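Okay, a few people asked how the sorting policy went from "embarrassing" to "pretty decent" over the summer, so I'm doing a thread. Grab a coffee, I ramble.

Aug 28, 2023

Quick background if you're new. I train manipulation policies from human demos: somebody drives the arm, we record the wrist camera and the joint positions, and a network learns to copy it. The task is sorting packaged stuff off a table into bins. Boring on purpose!

Our first dataset (we call it Dolden, after a street one of us used to live on) was 300 demonstrations. All clean. If the operator fumbled a grasp, we threw the whole episode out and started over. I was very proud of how tidy it was.

And the policy trained on it was fine right up until something went a tiny bit wrong. A finger lands too close to the end of a packet, the packet spins, and the arm just... hovers. Or closes on air and then carries the air very carefully over to the bin and lets go of it. I have so many recordings of this.

If you've done imitation learning you already know the problem. The robot drifts into a state the demos never covered, and it has no clue what people do there. We'd deleted every example of someone getting out of trouble!

So in March, Kadir Akyol (labmate, does most of the teleop rig) suggested we start episodes IN trouble. Gripper already in a bad spot, packet already half shoved against the table border, bag already crumpled the wrong way. Then the operator recovers and finishes the sort like normal.

I said that sounded like a pain to collect. It was a pain to collect. 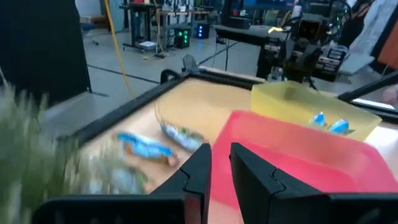

The rule we landed on: each recovery episode is short, one object, one mess, one fix. We tried longer ones first and the operators got creative in ways that didn't help (everybody has their own favorite nudge, and the network averages them into mush).

We collected 105 of those. Called the combined set Urrego. Same network, same training schedule, same learning rate, and yes I checked the config twice before I got excited.

How we tested: 60 trials per policy, starting layouts fixed ahead of time and shuffled so whoever was resetting the table didn't know which policy was up next. A trial counts only if every item ends up in the correct bin before the timeout. No partial credit. I've been burned by partial credit.

I'm holding the success numbers for the writeup, sorry sorry, we're rerunning one condition and I don't want a screenshot of this thread following me around. I can say the gap was big enough that I saw it by eye on the first afternoon.

The part I care about more is WHERE it improved. First-try grasps barely moved. Almost all the gain came from second tries. The old policy misses and wanders off. The new one misses, backs up, opens, and comes in from a slightly different angle. Watching it do that the first time, I yelled loud enough that someone came in from the hallway.

Soft clear bags are still the worst thing in the world. The film catches the light and the wrist camera sees a different bag every time it moves. Stiffer packets are much easier. We got some improvement on bags too, just way less than I wanted.

Things that did NOT help, for anybody about to try them:

Adding random noise to the operator's commands. In theory you get the off-path states for free. In practice our operators hated it and fought the controls, and the data came out jerky.

Copying the recovery episodes so they show up more often in training. A little was okay. A lot and the policy started doing recovery moves when nothing was wrong. It would line up a perfect grasp and then back off, like it had second thoughts. Kind of charming, totally useless.

Bigger network. Same failures, slower.

Somebody's going to ask "isn't this just DAgger?" It's a cousin, sure. The difference is that we never run the learned policy while collecting. People set up the bad states by hand from a list we wrote after watching failures. So it's cheaper to organize, and it's also limited by what we thought to put on the list. I think that's a fair trade for a small group. I wouldn't claim more than that.

The list had 5 categories in the end: off-center grasp, object against an edge, object under another object, dropped partway, and gripper tilted. "Dropped partway" did the most work by a mile. We found that out by leaving one category out at a time and retraining, and that's why my July vanished.

The group at Bernanholm is trying the same recipe on their setup with different arms. Really curious how it goes. If the category list doesn't transfer I'd like to know before reviewer 2 does.

For the people asking about code: the collection scripts are in our Cledwood repo, which is private until I clean it up. There's a function in there called fix_later_v3. It has not been fixed. Give me a few weeks.

Next up for me is letting the policy flag its own bad moments so we can build the list from that. Early version flags basically everything, so it's a very anxious robot right now. Will post when it calms down.

Replies are open, and if you've had any luck with clear bags PLEASE tell me what camera settings you're using.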